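Notes on the Roussel Goods Set in OO
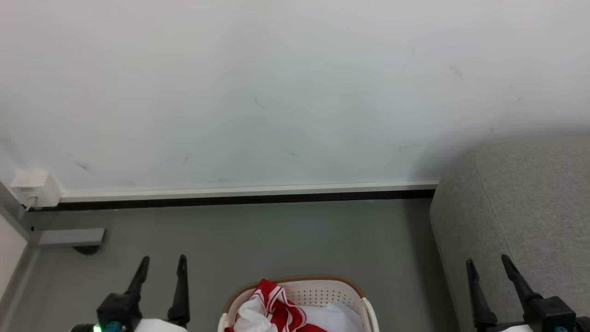 Background to the range

The Roussel goods set was offered for three seasons and is now seldom seen complete. It comprised a small diesel shunter, 2 open wagons and a brake van, together with an oval of track and a plain controller. The shunter was also sold separately, in a narrow green box with a card insert, and it is in this form that most collectors will meet it.

The tooling did not originate with Roussel. The body moulding came from Bremus, which had used it for a battery-powered toy with a shorter wheelbase. Roussel retained the cab and bonnet, lengthened the footplate and fitted a new chassis. The join remains visible beneath the cab steps, where the two sets of rivets do not quite line up.

Numbering and liveries

Models in the first livery carry the number 861 on the cab side, in white on plain green. The later version is blue with yellow ends and is numbered 1773, although the catalogue printed the figure as 1,773, comma included. A small number of blue bodies left the factory without any number. These should be treated with caution, as the printing is easily removed and a blank cab side proves very little by itself.

There are 3 known types of coupling. The earliest is a metal hook and bar, followed by a wide plastic loop, and finally a narrower loop held by a single screw. The screw-fitted type is the most satisfactory in use and may be fitted to either of the earlier chassis without cutting.

Running qualities

The example in this collection is a green 861, obtained at the Plollgate toy fair in May. It was supplied without its insert and with one buffer missing. After cleaning of the wheels and pick-ups it ran steadily at middling speeds, but it remains reluctant to start on a dirty rail. The gears are noisy – this is usual for the type – and a little light grease makes a modest improvement.

Haulage is adequate for the wagons supplied with the set. On a gradient the shunter benefits from extra weight, and there is room for a strip of lead inside the bonnet, provided that it is kept clear of the motor brushes.

Repainting and spares

Replacement buffers of the correct pattern are no longer made. The Lato turned brass type is slightly too long, but can be shortened with a fine file and painted to match. Original tyres tend to harden with age and should be changed before any prolonged running.

Owners of the unnumbered blue version are invited to compare the underside of the chassis with the green model. A raised letter B beside the rear axle indicates the earlier Bremus base, and its presence beneath a blue body would be of some interest. Details may be left in the comments section.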